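Robot corner: can they do the chores yet?

Short answer, no. Longer answer, sort of, on a good day, if the kitchen holds still.

Several of you wrote in after the August issue asking when a machine is going to take over the dishes. So I called Ailsa Lindsay at Samberg, who runs kitchen tests there, all of it in simulation for now. Computer kitchens, computer arm. Nothing gets broken, and you can run the same chore 400 times before lunch. She sent a couple of views over and I've put them in with the notes.

First thing she wanted me to know: up close, the robot often sees very little. Its gripper gets near a cabinet or a box and the whole view fills up with one flat color. You or I would lean back and look. The machine has to work out from a slanted edge and a bit of wall how far away it is.
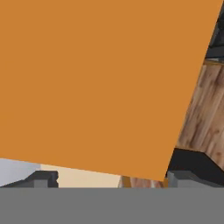 Simulation view courtesy of Samberg

Big plain surfaces are a pain, she says. No print, no pattern, nothing to get a fix on. A cereal box with a loud label is much easier to judge than a blank panel. I had not thought of that, and now I look at my own cupboards differently (all white, sorry robots).

What goes well: picking up one solid thing that's standing by itself and putting it somewhere wide open. A can, a mug, a block. Opening a drawer with a decent knob is getting there too. Closing it is easier, you just push.

What goes badly: thin stuff, shiny stuff, anything lying flat. Spoons came up a lot. Fingers come down, touch the counter, stop, spoon stays put. Si-woo Heo, who scores the runs, told me that in one batch of 1634 tries at tidying a counter, only 451 ended with everything where it belonged. He didnt seem upset about it. Last year's batch was a lot worse.

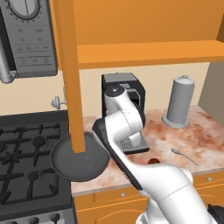

Then there's reach. A kitchen corner is crowded. An arm that has to get past a coffee machine to reach the back wall needs to bend round it without clipping the pan, and its elbow takes up room that a person's elbow doesn't. Si-woo says a good share of the failures are plain bumps. Arm was headed to the right place, knocked somthing on the way.

Shop floor is a different story. Plemidbridge has had machines stacking trays at the Jardine plant for a while and that mostly works, same tray, same height, same spot every time. Move the rack a few inches and someone gets called over.

So will you be able to buy one? Pundelum has a home model on its list for next year. No price yet. I asked Ailsa if she would have one in her own kitchen and she said to watch, yes, to cook, no. She still does her own pans.

More questions to the usual address please, and put ROBOT in the subject line or I'll lose it. Next issue: laundry. Folding, mainly.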